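Hands First, Arm Later

Skaltden is a shared workshop in a former upholstery store, and the Varma build has the bench nearest the back door. The project began as an attempt to make a low-cost arm that could tidy soft furnishings. The arm is still in pieces. What works at present is a pair of hand-held grippers, and most of the past season has gone into them.

The order of work was deliberate. A person wearing or holding the same jaws the arm will use can record a task long before the arm can perform it. The recordings then serve twice: as material for training the control software, and as a test of whether the jaws are any good. Two of the early jaw shapes were dropped at this stage for the price of a little filament.

The jaws are driven by the operator's fingers through a short linkage. Travel is limited by a stop screw, set so that the hand cannot open them wider than the motor version will. This was added after 20 recordings had to be thrown away. The operator had been taking a grip that the motorised hand could not have matched, and there was no means of correcting the data afterwards.

Position comes from printed square markers on a cube fixed to each gripper. Each face carries its own pattern, so a camera that sees one face clearly can work out where the cube is and which way it is turned. Two faces give a steadier answer. The first cubes were printed in one piece with the patterns glued on, and the glue lifted at the corners. The present ones have a shallow recess on every face and the pattern sits flush.
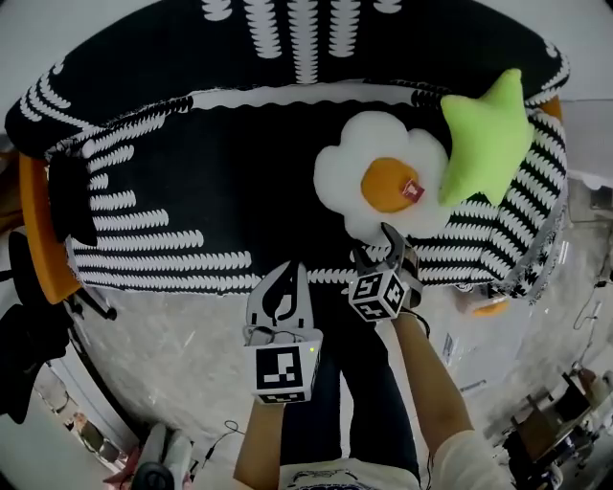
Soft objects are harder than they look on paper. A box has edges, and a gripper that closes on an edge either has it or does not. A cushion gives way, and the jaws can close fully on a pinch of cover with most of the weight still lying on the seat. The builders score a lift only when the object clears the surface and stays clear for four seconds. Under that rule the first set of 15 attempts produced seven good lifts. A change of jaw pad, from bare plastic to a thin silicone sheet cut from a baking mat, helped more than any change to the geometry.

Patterned fabric brings a separate problem. High-contrast upholstery contains a great many corners, and the marker software looks for corners. False detections were rare but expensive, as one bad frame could throw the estimated hand position across the room. The remedy was a plain one. Any reading that implies a movement faster than a human arm can manage is discarded, and the gap is filled from the readings on either side. Gaps longer than a set limit end the recording.

Cables took up more time than electronics. A loop left too tight tugs at the wrist and alters the motion, and a loop left too slack gets into the jaws. The group now leaves one loop above the connector and ties the rest to the forearm with a fabric strap. Connectors are the latching type. The push-fit ones used earlier came out on long reaches.

The recording software is called Mandside and runs on a second-hand desktop under the bench. It stamps every camera frame and every jaw reading from a single clock. An earlier version used two clocks and drifted, which went unnoticed until a replay showed the jaws closing before they had arrived.

Work on the arm itself resumes when the shoulder bearings are delivered. They were ordered from Skudutel, and the first batch had the wrong bore. The base plate has been drilled and the elbow housing printed, though the housing will probably be printed again with thicker walls. Until then the hand-held sessions continue on weekday evenings, when the workshop is quiet and the table saw is off.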